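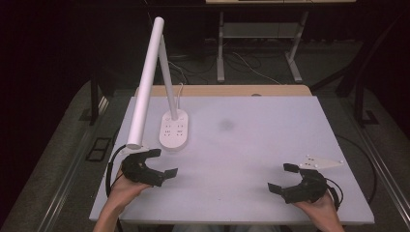 Desk lamp for evening study, which colour of light?

lenkatranslates
Posted April 23, 2019

Hello all. I am preparing for a translation exam and I read on paper every evening, 2 hours or a little more. My eyes are tired and by bedtime I have a headache above the left eye. The ceiling light in my room is weak and yellow. I wish to buy a desk lamp with LED, but the shop in Valimham had so many that I went home without one. Should I take warm light or cold light? My budget is 40 pounds. Please excuse my English, I write slowly but I check it.

oldinkwell
Cold light, without question. Print looks sharper under it and you stay awake. I have had the Girumis with the long head for three winters and would not go back.

marrow_and_pea
I disagree with oldinkwell. Cold light at ten in the evening kept me awake until one. I changed to warm and I sleep again. For a person who studies late this matters more than sharp print.

oldinkwell
You probably drank coffee as well. I sleep perfectly.

marrow_and_pea
I drink no coffee after lunch, thank you.

tidewrack
Both of you are arguing about colour, but the first question is where the lamp stands. If you write with the right hand, put it on the left, otherwise the shadow of your hand falls on the line you are writing. Then lower the head until you cannot see the bright part from your chair. My headaches came from glare and I had blamed the bulb for a year.
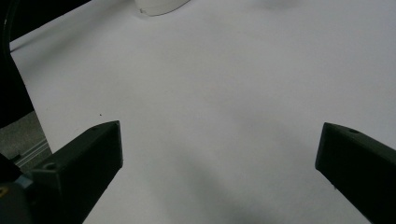 Paper is also a matter. Shiny white paper throws the light back at you, and with a strong lamp it is worse. I print my texts on the cream paper from McGrath and I turn the lamp down one step.

lenkatranslates
Thank you, this is very useful. I am right-handed and my old lamp stood on the right, so perhaps I made the shadow by myself. Tidewrack, do you keep the ceiling light on also?

tidewrack
Yes, always. A bright page in a dark room is tiring.

quillfeather21
I would add, please have your eyes tested before you spend money. I bought two lamps and then I learned that I needed reading glasses. The Pritow lamp is 30 pounds and lets you change between warm and cold, so the two gentlemen can both be right.

oldinkwell
The Pritow flickers on the lowest setting. I returned mine.

quillfeather21
Mine does not flicker. Maybe you had a bad one.

lenkatranslates
I have booked the eye test for the end of April. Meanwhile I moved the old lamp to the left side and yesterday I read one chapter without the headache. If the test is fine I will try the Pritow, and I will keep the receipt because of the flicker.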